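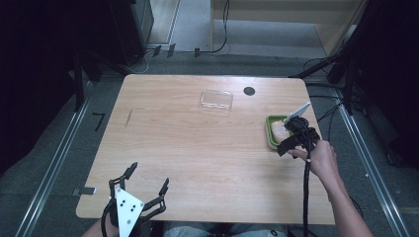 The little green tray on the pale table, with the scratch running off to the left.

Sunday 30 May 2021

I am so pleased with this table I could write about it all day, and as it's Sunday and the washing up is done I think I will!

It came from the Stakach shop on the corner, the one that always smells of floor polish. I only went in for a lampshade. The lampshades were horrible (all fringes) but right at the back, with a stack of plant pots on top of it, was this lovely plain table with rounded corners and a light, fine grain running from side to side. I moved the plant pots onto a chair so I could look at it properly and that was that. I'd been wanting something for the carpeted room since October, when the old folding one finally gave up and dropped a full teapot on its way down.

The scratch doesn't bother me at all. It's thin and dark and goes a bit slantwise, and I did spend part of the first evening wondering whether to rub it out with wax. I've got a tin of Istivitz wax under the sink that was bought for the bookcase and hardly touched. But then I put the tea things down and forgot about it, and now I rather like knowing where it is. It tells me which way round the table goes. If I ever do get the wax out I shall try it on the underside first, having learned my lesson with the bookcase, which has had a patch like a wet footprint on it ever since.

It looks so nice against the carpet too. That carpet has been a trial to me from the day I moved in. It's neither grey nor green, it shows every crumb, and under the old table it made the whole room look like the bottom of a pond. With pale wood standing on it the colour seems to have calmed down. I even caught myself thinking it was smart! I wouldn't go as far as choosing it, but I've stopped pricing up rugs.

And now the tray. I have loved that tray for years and never had the right place for it. It's only small, a plain green one with a raised rim, and it has spent most of its life on top of the fridge holding dead batteries and the spare key. Last weekend I tipped everything out, gave it a good scrub with hot water and soda, and put it on the right-hand side of the table to see. Perfect! The green is so cheerful on the pale wood, and the rim is just high enough to stop things rolling off when somebody knocks the table leg, which in this house is every mealtime.

So the new rule is that whatever we're eating next goes on the tray. It's a silly rule but it has cheered me up no end. A bun looks like an occasion on it. Half a sandwich looks as if it has been ordered. Even the end of a loaf, which I'd normally eat standing up over the sink, got carried through on Thursday and eaten sitting down, with butter, and I enjoyed it twice as much.

I've been thinking about what else the table could do. It would be a good size for jigsaws, I should think, though I'd want to measure first, because the harbour one from Uddin is a monster and I'm not starting it only to find the lighthouse hanging over the edge. Cards, certainly. Letters as well, if I could get back into the way of writing them. I found 29 envelopes in the drawer this afternoon and four sheets of paper to go with them, so somebody got their sums wrong there and I'm afraid it was me.

What I don't want is for it to turn into a place where things get left. The folding one was dreadful for that. There were always two newspapers, a screwdriver, somebody's gloves and a bill underneath. I've told everyone (including myself, quite sternly) that things are put away at bedtime and the tray goes back to its own side. It has held for a week so far. On Wednesday there was a jar of buttons on it overnight, but that was my doing and I had a hem half finished.

I gave the top a wipe this morning with a damp cloth and then a dry one, going with the grain. It takes no time at all. The rounded corners are a joy for this, as the cloth just slides round them, and I've already walked into one with my hip and hardly noticed. The folding table would have left a bruise the size of a plum!

Things still to do, before I forget them: felt for under the tray, so it doesn't add a scratch of its own. Take the batteries to the recycling at last, they're in a paper bag by the door. Find somewhere for the spare key (it's in the egg cup at the moment and I know I shall forget). Ring Stulotura about the lampshade, they had a plain cream one in the window for 10 pounds and I should have just bought it when I was standing there.

I might bake tomorrow if it stays cool. Something round and plain with a bit of colour on top, small enough to sit on the tray by itself. There's flour, and there's one lemon that needs using. I'll look for the big bowl tonight - I think it's behind the slow cooker, with the sieve jammed inside it.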